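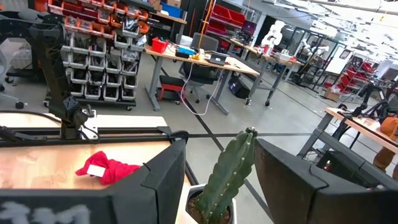

The green column cactus in its white pot, with the storage rack and the workbench behind it.

Plants at Work: the workshop in Elcombe

Welcome to the new page of our gallery. Readers send us pictures of the plants which live with them in offices, shops, kitchens and other places where people work. This one comes from Bláthnaid Mac Giolla, who keeps a cactus in a workshop in Elcombe. She also answered our questions by letter, so the notes are longer than usual.

The plant
It is a columnar cactus with ribs, and on the ridges you can find the small pale points from which the spines come. They are called areoles, and only cacti have them. If you are not sure whether your plant is a cactus or another succulent, look for them first. The top leans a little to one side. Bláthnaid writes that she bought the plant in March from the Skotach plant market, and that she paid 5 for it together with the pot. The seller did not know the exact name, and we do not want to guess it from one picture. The people in the workshop call it Hendau, after the village where the market is held.

The pot and the soil
The pot is white and the soil is dark brown. Bláthnaid mixes her own soil, with one part of coarse sand and two parts of normal potting soil. In the growing months she gives 200 ml of water every 12 days. In winter she gives almost nothing. She asks other readers if this is too much - please write to us if you have an opinion, but tell us also how big your pot is, or we cannot compare.

The table
We liked the color of this table very much. The wood is glossy, with a light copper tone, and the lamps of the ceiling shine back from it. A red cloth with a small white tag is lying there too. Against the red and the copper, the green looks stronger than it does on a gray window sill.

The room
Behind the table is a tall rack on wheels, full of open bins, gray ones and over them orange ones. We received many letters about such bins after our last gallery! For those who asked: Kane Hapeta, who helps us with this page, uses the same kind of open bin for seed packets and plant labels. He sorts them by month of sowing and not by name, and he says he finds everything faster now. The bin for March is always too small.

Light
The question we get most often is whether a cactus can live in a workroom. Our experience is that it can, but a column cactus bends toward the light when the light comes from one side only. Turn the pot a quarter each week. A plant that has already bent will not become completely straight again, but the new growth will be. Do not put it from a dark corner directly into strong sun, it can burn - we lost 3 plants like this before we learned it.

Send your picture
For the next gallery we look for plants that stand on a bench, a counter or a desk. Please send one picture and a few lines about the plant, the pot and the room. We accept letters until 20th October. The next page will show the ferns from the Ellery bakery, where the air is warm and moist all morning.

Text: Kane Hapeta
Thanks to Bláthnaid Mac Giolla for her answers.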